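The packing room at Prurno, half past six

Jul 31, 2019

First thing you notice is the quiet. Not silence – there's a radio, there's always a radio – but the old clatter of the sorting trays has gone. Prurno has packed school geometry sets on the edge of Stanemdale for as long as most of its staff have been alive. Rulers, set squares, stencils, protractors, into the wallet, wallet into the box, box onto the pallet. Until April all of it was done by hand.

Now there are two arms on the line. The staff call them Pinto and Irken, names picked from a list on the canteen door. Pinto picks. Irken packs, or is meant to.

Olga Serrano runs the early shift. Talks fast, walks faster. She started here on the wallets and could do one in a few seconds without looking down, a skill she says is now worth "nothing at all, unless you want to see it at a party". She laughs. Then she shows me her hands. Two fingers on the right don't close properly any more.

"People ask if I hate them," she says of the arms. "I hated the wallets."

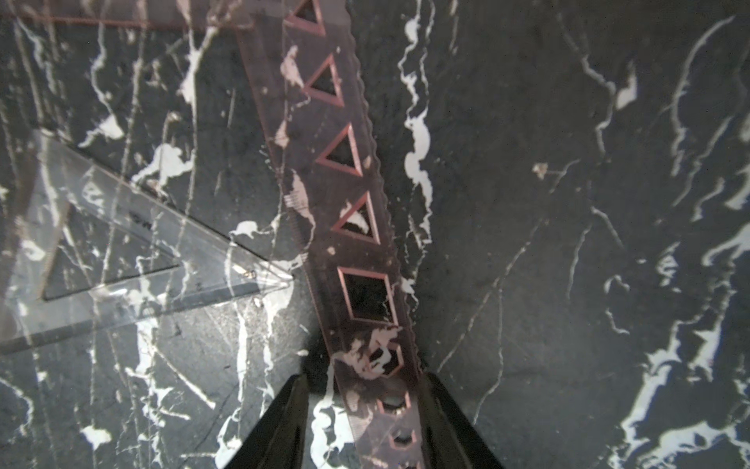
What changed for the people is harder to put on a chart than what changed for the boxes. The firm employs 52 and says it will still employ 52 at Christmas, and so far that has held. But the jobs are not the same jobs. Picking sounds simple until you stand next to it. Clear plastic is a pig for a machine to see, Serrano says, and you only need to look at a set square lying on dark veined stone to get the point – the thing is mostly a few bright lines at the edges, with the stone showing straight through. The tinted ruler is easier, but it has a wavy side and a row of shapes cut out of it, and two fingers have to come down either side and close in the right spot. A person does that without a thought. Pinto had to be taught, and the teaching is now somebody's whole day.

That somebody is, on most mornings, one of the old packers. Four of them retrained in the spring. They set out the pieces, change the layout, watch the attempt, write down what went wrong. The notebook is full of entries like "slid" and "grabbed the square insted" and, once, just a sad face.

Pay went up a bit for the four. Not for the rest, and that's the sore spot. I heard it three times before nine o'clock, twice from people who didn't want to be in a magazine. One man on pallets told me he'd put in for the training and been turned down. No reason given. He's still lifting, same as before, only now he's lifting what the arms send him and they don't stop for a chat.

That's the other thing, the chat. The old line had eight people a side, facing each other. You knew whose kid had chickenpox. The new one faces a screen. Serrano fought for a 20 minute overlap between shifts so people could sit down together and got it, in writing, which she seems prouder of than anything the arms do.

The target is 2,000 wallets a shift. They haven't hit it yet. The morning I was there Irken jammed on a folded flap and the line stood still while two women cleared it with a butter knife kept on a hook for the purpose. Is that in the manual? "It's in ours," Serrano said.

Then the green light came back on and everybody went back to there places. Somebody turned the radio up.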